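From: Kerubo Ondieki
To: skatach-manip
Date: 3/12/19
Subject: Re: [skatach-manip] segmenting the utensil demos

Fengying Ye wrote:

> I reran the Gonel splitter on the caddy demos and got 568 segments.
> A lot of them start while the fingers are still closing. Are we
> cutting on jaw width only? If so I would like to know why before I
> train on them. Also, do spoons and chopsticks get separate labels,
> or is it all one "pick thin object" class?
>
> Fengying

Yes, jaw width only. The first version also used wrist speed, and it failed on the chopsticks. People slow down twice with a chopstick, once before the grasp and once when they turn it upright, and the splitter took the second slowdown for a new pick. Sem took the speed term out and the double cuts went away. The price is the early starts you noticed.

I went through 34 of the early ones by hand. In 27 the start can be moved to the point where the jaw width stops changing, and nothing else in the segment needs to be touched. In 6 the fingers close, open a little and close again, so there are two stopping points. I would use the second. The last one is a bad recording and should be dropped.

On labels, please keep them separate. The spoon handle gives the fingers a flat face to close on. The chopstick can roll between the pads, and a small error in the approach shows up later as a tilt when it goes into the caddy. When Aoi pooled the two classes, the policy approached everything the way it approaches a spoon.

Frames from the set, with a chopstick in the jaws in the last one and a spoon in the two before it:
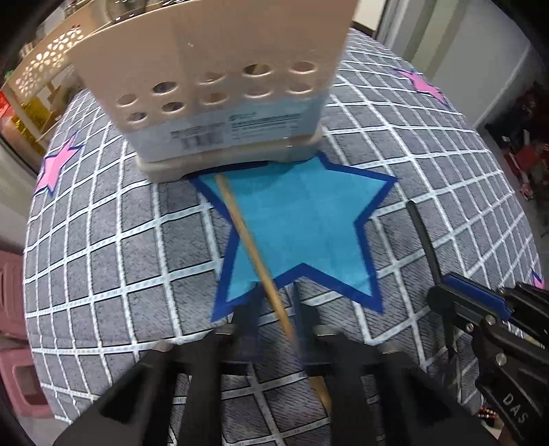
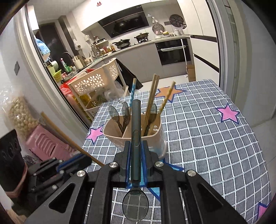
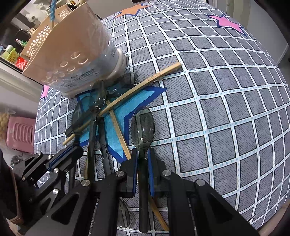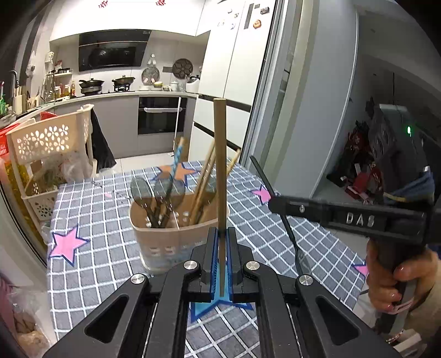

For the retrain I suggest we change the start rule only and leave the end rule alone. If both move at once we can't compare with the old numbers. Chandrasekhar has the Plulevbridge split on the shared disk, so please use that one and don't make a new one.

One open point is the hold after the jaws close. I have it in the segment now. Fengying, if your model does better without it, send me the curves and I'll add a flag.

Kerubo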